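Last updated: February

Wanted: part-time laundry attendant, Pralska Wash & Fold

We need someone for the evening shift, 4 p.m. to close. Pralska has 41 washers, most of which work, and a change machine that takes bills when it feels respected. Pay is weekly. The chair behind the counter is included.

You'll fold, sweep, wipe down tables and explain to grown adults that more soap does not mean more clean. Experience with stains is welcome. Experience with customers who made the stains is better.
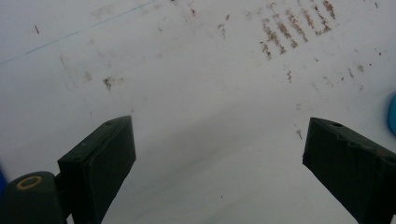
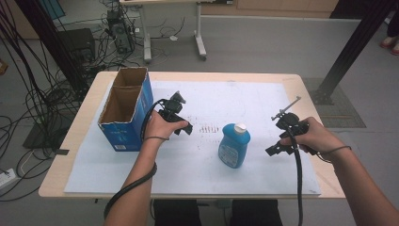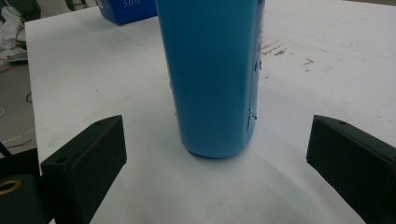 You should be able to lift a full bag of towels and stay polite while doing it. Weekend cover comes up – we'll ask nicely the first time. Seven minutes is our limit for discussing a missing sock.

No resume needed. Write a few lines about yourself and the worst thing you ever shrank, and leave them at the counter for Yetunde Babalola, or mail them to 84 Gradau Street. Please don't call during the dinner rush, as she won't hear the phone over the dryers.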